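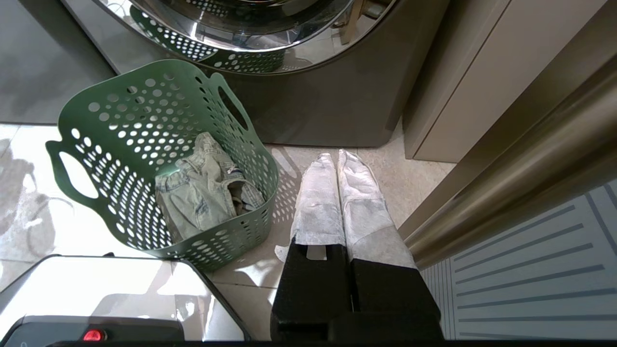 Ticket 1636
Project: Nedo, laundry pickup set
Site: Wommont apartment, bathroom
Opened by: Eyerusalem Fikre
Assigned to: Mastow data intake
Status: Pending re-check

Summary
Wrist streams and joint log disagree on grasp timing. The intake script rejected 79 of 535 episodes with the message "gripper close precedes contact window." All other checks passed.

Steps so far
1. Restarted the recorder and repeated a short run. Same message.
2. Compared clocks on the arm controller and the recorder. Offset is small and steady, well under one video step.
3. Plotted gripper opening against motor current for nine rejected episodes. Current rises late in every one, after the fingers report closed.
4. Checked the finger wraps. The padding takes up the first part of the squeeze, so the current threshold trips late on thin items. Jeans pass more often than single-layer cloth. 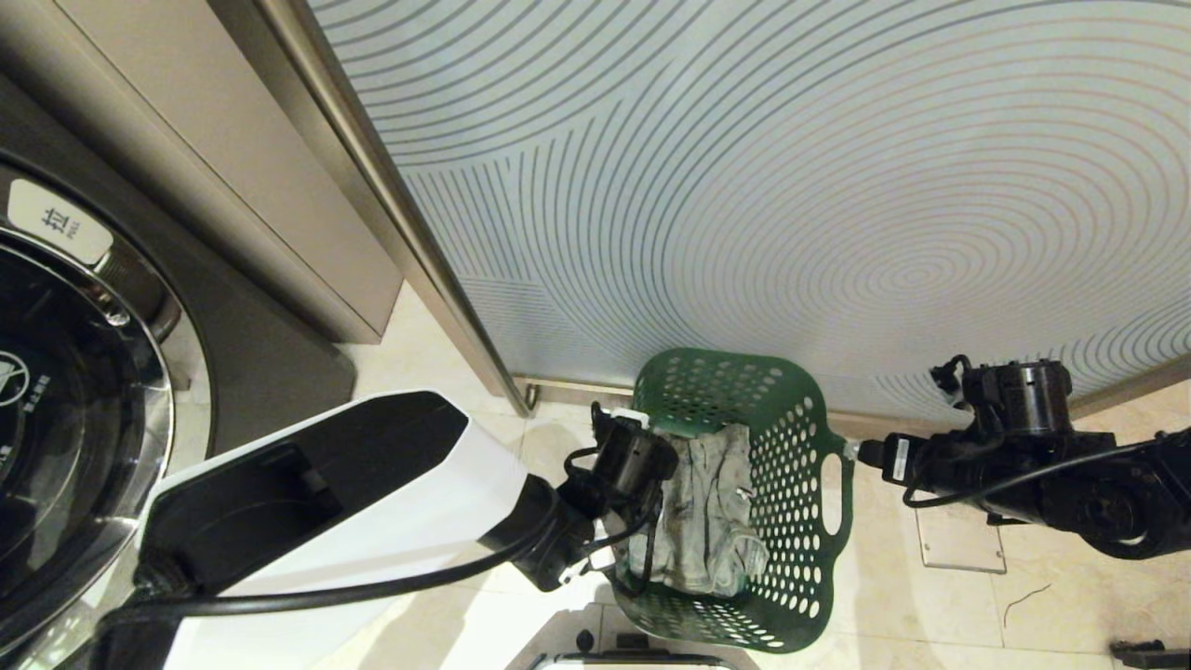 5. Split the rejects by grasp target. Almost all are cloth grasps. Basket handle grasps pass, with a sharp current rise that the script finds without trouble.
6. Lowered the contact threshold one notch on a copy of the config. Most cloth episodes now pass, but a few free-air closes are marked as contact. Not acceptable for training labels. Reverted.

Reply from intake
Do not delete the rejected episodes. The video and joint data are usable; only the contact label is wrong. Send the raw current traces and the wrap thickness for each finger. The Brouwer labeling tool can take a separate threshold per target type – set it in the session header, field grasp_profile.

Update, E. Fikre
Traces uploaded. Header now has two profiles, "cloth" and "rigid." Left and right wraps measured separately, values in the notes file. Operators have been told to pick the profile before the arms move, and to leave the wraps alone between episodes. If a wrap has to be replaced, start a new session.

Open items
– Re-run intake on the rejected set with the cloth profile.
– Confirm that free-air closes stay unmarked.
– Mixed episodes (handle first, then cloth) have no profile yet. Hold these out of the next export.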